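3.2 Where tools are kept and how they are put back

The second part of the study dealt with storage. Shared workshops lose a good deal of working time to searching, and earlier writing on the subject has mostly treated this as a matter of discipline: people are told to put things back, and they do or they do not. We wanted to know whether the place itself made a difference. The two sites, Tapia and Pleltano, have similar memberships and similar opening hours, but they store their hand tools in different ways. Tapia uses wall boards with a painted outline for each tool. Pleltano uses open boxes on shelves, sorted by type of job.

Members at both sites kept a paper log for the length of the study. Each entry gave the tool wanted, the time the search began and the time it ended, with a space for remarks. We received 3,091 usable entries. Another 88 were left out, most of them with no end time, a few in handwriting that neither of us could read. Entries made by site staff were kept in, as staff at both places also work on their own projects and search for things like anyone else.

The boards at Tapia were quick to search when the tool was there. When it was not, members tended to give up early and borrow from a neighbour, and the log shows this as a short search even though the tool was never found. We return to this problem in section 5.

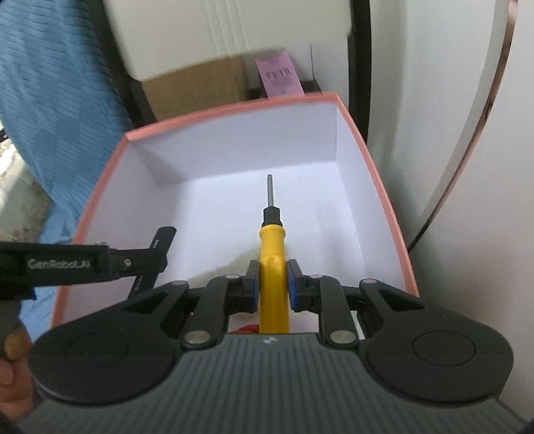
Figure 4. Screwdriver with a yellow handle, over the white floor of a box.

Boxes gave a different pattern. Searches at Pleltano took longer on the whole, but fewer of them failed. Members wrote that they would look through a second or third box before asking anyone, and several remarked that they had come across something else they needed while doing so. Small tools sank to the bottom and were the main source of complaint. One member asked for shallower boxes in 5 separate entries, all in May.

Putting back was harder to measure. We had planned to use the sign-out sheets, but at Pleltano these were given up before the study began and at Tapia they were filled in only for power tools. We fell back on a weekly walk round each room at closing time, carried out by Emil Aebischer, who marked each hand tool on the inventory as in place, in the wrong place or missing. The Tapia inventory lists 680 items. The one at Pleltano is shorter and had not been brought up to date for some while, so the two sets of results should be compared with care.

At Tapia a tool was usually either on its outline or nowhere near it. At Pleltano the most common fault was the right shelf and the wrong box - a small error, and one that members did not always regard as an error at all. Labels on the front of the boxes were read differently by different people. 'Fixing' was taken by some to mean screws and wall plugs and by others to mean repairs.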